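Brindach Shared Workshop – Arm Build Inspection
Inspector: Ionuț Ciobanu
Date: 23/03/2021

1. Emergency stop within reach of operator: Pass
2. Base bolts tightened and marked: Pass
3. Cable strain relief: Fail. Tie missing at the elbow joint – replace before next power-up.
4. Supply fuse fitted and labeled: Pass
5. Speed limit set in controller: Pass. Limit is 400 mm per minute.
6. Grip test in simulation before live trial: Pass. The sphere is held between both fingers.

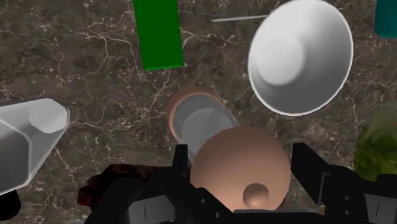 7. Live trial: On hold until item 3 is closed. Two members must be present when the arm is powered.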